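4.2 Bench cell, check after re-seating the arms

1. Power off. Wait 10 seconds.
2. Tighten base bolts, both arms, front rail.
3. Check cables run free at the wrists. No pinching.
4. Tray and tools in reach of both grippers.

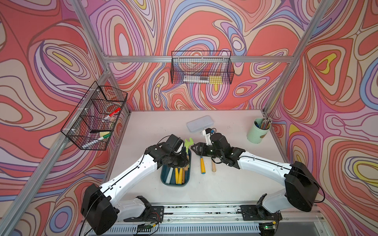
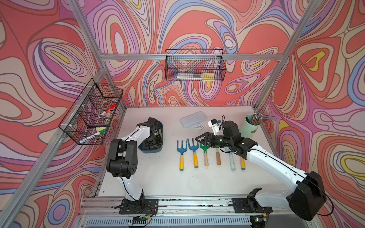
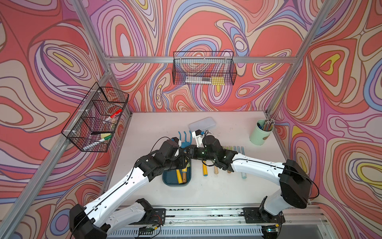
Fig. 7: Both arms over the table, bases on front rail.

5. Brush debris off the rail. Dont blow it, boards sit right there.
6. Run slow cycle, 2 passes.

CAUTION: hands out befor power on.

Faults to Aiman Tuhumury, Miltlow.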